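Second arm or a better gripper first?
Firbridge automation forum — Buying and budgets

babar_m
Jul 25, 2020
We have 3000 left to spend before December. Job is sorting small parts between two bins, paper and tape grid on the bench. Dusside quoted for a spare gripper plus fingers. Or I put it towards another arm.

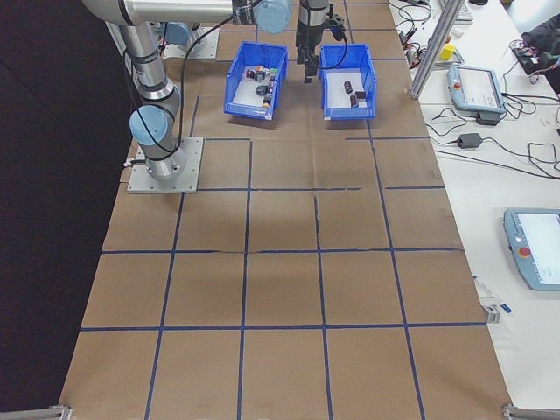
Irfan Mirani
Gripper. 3000 won't touch an arm once you add mounting and cabling.

vanduvura23
Disagree. Hold it over and ask for more next year. Spare fingers cost us 50 a set from Magsi and we've used 2 sets.

babar_m
Can't hold it over, it goes back in the pot.

Irfan Mirani
Then buy the gripper and get a price for fingers on their own — Dusside bundle them and the bundle is dear.

vanduvura23
Fair enough if it can't roll over. Ask about lead time as well.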